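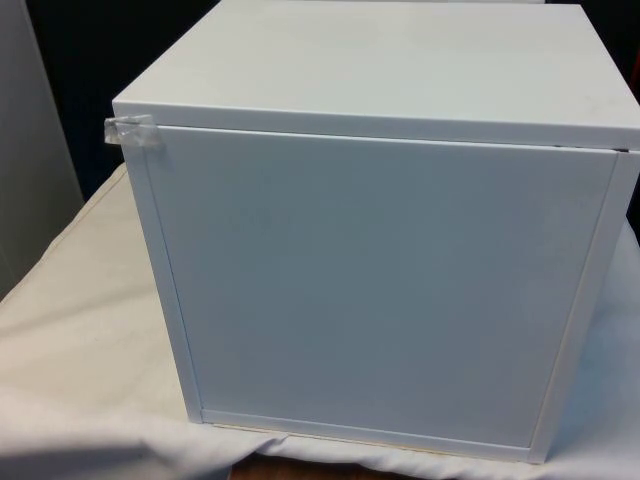

Plain white, no handle, and a bit of clear tape across the corner of the door.

I have a thing about small furniture. Some people slow down for bakeries, I slow down for any piece of storage that would fit on top of a table, and my husband has learned to keep walking and let me catch up. So when Kindus asked if I'd write something for the spring homes pages about little cabinets and chests of drawers, I said yes before they'd finished the sentence!

My own collection started in March two years ago, at a yard sale in Cumthorpe, where I paid 12 dollars for a set of drawers with one runner missing. I have 61 pieces now. That includes a couple I'm not proud of (there's a pink one) and five that have never held anything at all, which my sister thinks is the funniest thing she's ever heard.

What I love is how much a small piece gives away. With a full-size dresser you can hide a lot behind nice wood and big knobs. Shrink it down and every seam is right there at nose level. You notice if the door sits a hair back from the rails around it. You notice whether the top has a proper lip or just stops. White is the least forgiving color of all, and it's still the one I go back to every time, because a shadow does all the decorating for you.

I took my questions to Sandamali Howlader, who has been making and mending small storage at Stovden for longer than I've been writing about it. I'd expected her to start with wood, or paint. She started with drawers.

"People open one drawer, the top one, and they decide right there," she told me. "So open the top one. Open it halfway and leave it, and see what it does."

I've been doing this in stores ever since, and I recommend it. Pull the top drawer partway and take your hand off. Does it droop? Does the whole chest want to tip forward after it? Look at the side wall too while it's out, the part you never see when it's closed. A maker who finished that bit neatly probably finished everything else neatly as well. Then push it home with one finger, off center, the way you would with your arms full of mail.
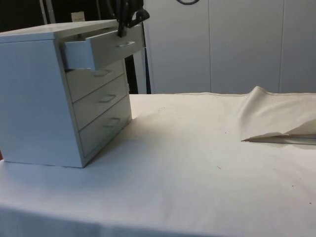

The handle question

I could go on about handles for a week. A slim metal bar looks sharp and gives you something to hook a finger behind, and it will also catch the sleeve of every cardigan you own. A recessed pull keeps the front flat, so you can shove the chest right up beside a lamp or a stack of books, but you do need to be able to get your fingertips in there. Sandamali is a bar person. I was a recessed person for years – I'm wobbling.

Then there are doors with no handle at all, which look so calm and clean and then leave you scrabbling at the edge with a thumbnail. I own three. The fix I use is a loop of thin ribbon stuck inside the top edge, just enough poking out to pinch. If you rent or you're fussy about glue, a dab of removable putty holds it fine.

Tape is another story. I've nothing against a small piece to keep a door shut on the way home, but please take it off the same day. I left some on a painted cabinet through one hot summer and spent an evening with baby oil and a cotton pad, saying words I won't repeat in a family magazine.

And keep your little tools somewhere you'll find them. Half my hex keys have vanished into other people's junk drawers, so I now drop mine in a mug by the window.

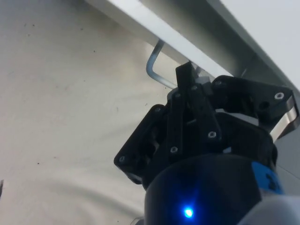 The mug was my grandmother's, and the handle's gone, so it was never going to see coffee again anyway. Along with the keys I keep a stubby screwdriver in there and a candle end for rubbing on sticky wooden runners. Rub, slide, rub again. It smells faintly of Christmas and it works better than the spray I used to buy.

As for what goes inside, I'm a big believer in letting the drawer choose. Shallow ones get stamps, foreign coins, the good scissors. Deeper ones get yarn or phone chargers. My Simanjuntak, a squat little cube I spent 293 dollars on and have never regretted, sat by the front door holding dog leashes for a while. It's on my desk these days with the tea in it, and the dog still goes and sits in front of the desk when she wants a walk.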